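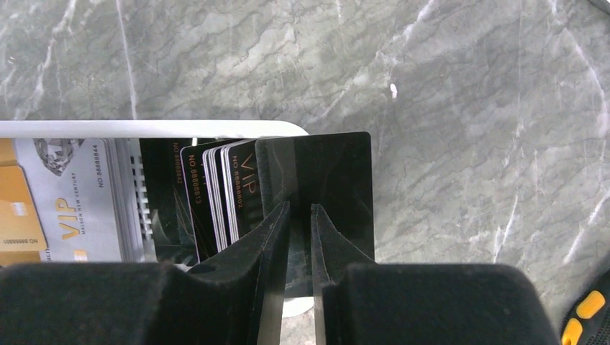
Wanted: people who doubt loyalty cards
Call for participants, Bralness

Every store in town now wants you to join something. You give your name, your email and your birthday, and you get points. The stores say members save money. We'd like to see proof, and so far we haven't seen much.

We are looking for 110 adults who belong to at least one store, gym or coffee club and are willing to keep their receipts for 37 days. You don't have to dislike the cards. People who swear by them are welcome, and they can try to change our minds.

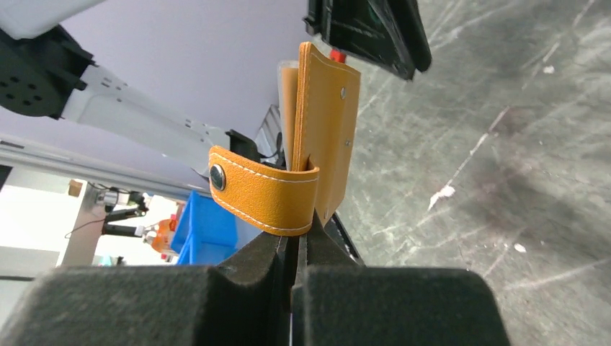
Tan-orange leather with small metal rivets.

What you would do

1. Fill out a form listing every club you belong to, including the ones you forgot you joined.
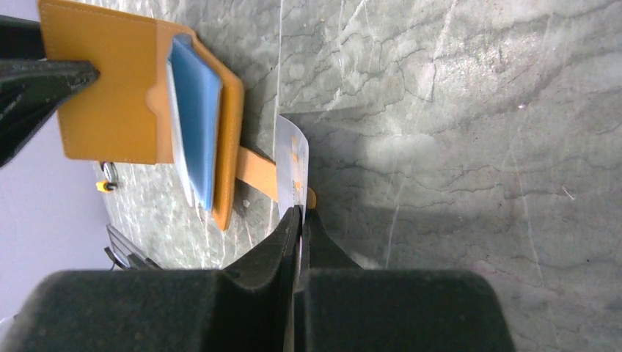 2. Save all receipts and note when a discount made you buy something you hadn't planned on.

3. Come to 4 evening meetings at the Pandell building. Coffee is provided. It's not great coffee.

We pay a flat 893 at the end, by check, if you finish. Drop out halfway and you get nothing, so please look at your calendar first. We don't hand out points.

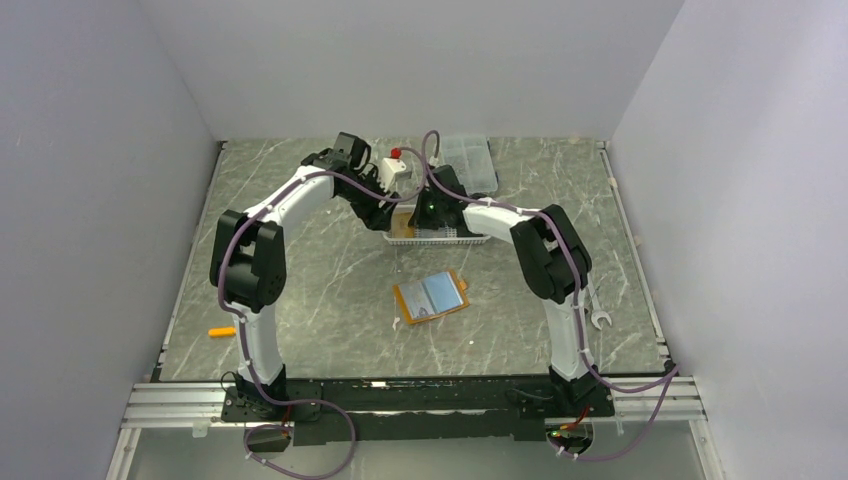 The money comes from the Kavum fund, which has no say in what we print. We know everyone claims that. The funding letter is at the front desk and you can read it before you sign anything.

You can't take part if you work for a store that runs a card program, or if you were in the Brinkmann shopping survey last June.

Apply in writing to Wiebke Reuter, Pandell building, Bralness, by 2026-10-19. Tell us which clubs you're in and what you think you've saved. A guess is fine.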